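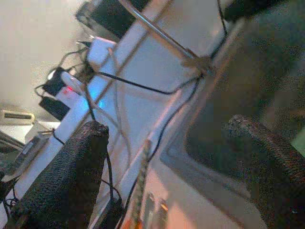 Kitchen tips from the robot bench – dishes, cables, twine

Notes from the washing up trials. Been asked to put them somewhere people can find them, so they're on the household page with the stain removal and the limescale. Most of it works for human hands too.

Plates first

Pick up by the edge, not the face. We ran two ways of teaching the arms: one where whoever is steering grabs the plate wherever they like, one where they always go for the rim and bring it upright before doing anything else. Same sink, same plates, same arms. Rim first won easily. Out of 735 tries with the free grab the plate slipped or knocked something almost half the time. Rim first, far fewer drops, and the learned version copied it without much fuss.

Fitriani Simanjuntak did the steering for most of the good ones. Slow hands. She tilts the plate a touch before lifting so it doesnt stick flat to the one below. Do this at home, saves chips.

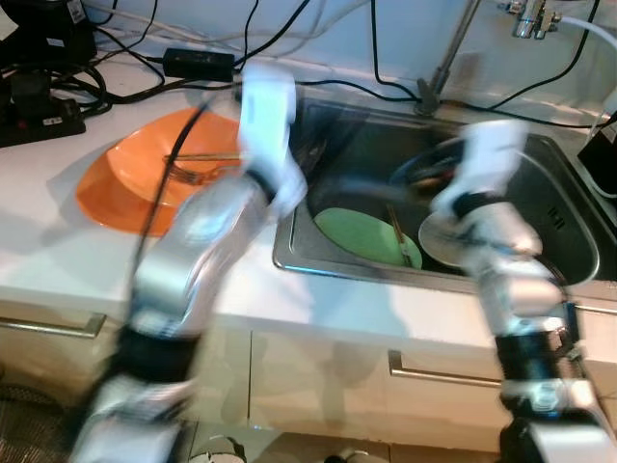
Take loose cutlery off before you move a plate. Sounds obvious. In the trials a fork or chopstick left across a plate was the single biggest cause of a spoilt run, worse than bad light, worse than plates of the same colour. We leave them on for half the practice so the arms learn to cope. At home just take them off.

Dark things in a steel sink are hard to judge for depth. Pans, spatulas, the lot. Fetch the plates out first, then go back for the dark stuff with a lamp on.

Cables

Keep leads at the back of the counter, and power strips well away from the taps. Tape the slack down if the lead has to cross where you work. Eglė Lūse went through the spoilt runs one evening in September and found a whole batch where the arm had nudged a lead and carried on as if nothing happend. A child will do the same with a toaster.

Adapters: label both ends. Masking tape and a pencil. Takes a minute.

Twine and thin strands

Harder than plates by a long way. Two strands lying side by side look like one from close up. Move your head (or the wrist camera) sideways a bit and they come apart. Adding that small sideways look before closing the fingers was the second result worth having, and it cost next to nothing in time.

Grip: rough rubber holds twine better than smooth. For stiff jar lids at home, a rubber glove, same idea.

Practice amounts

People ask how many goes it needs. We had 3,000 in the Clonunia set by the end and the last thousand barely moved the plate scores. Mixed practice beat more practice – different plates, different clutter, different time of day. Ona Siliņa has the full table, and the settings for the Kivico scorer if you want to repeat it.

Still to try: glasses, wet sponges, lids that don't match. Also washing up liquid, which Juwita keeps putting off.

Wipe the rubber fingertips with warm water and let them dry before the next go. Don't use spirit, it goes shiny and then nothing grips.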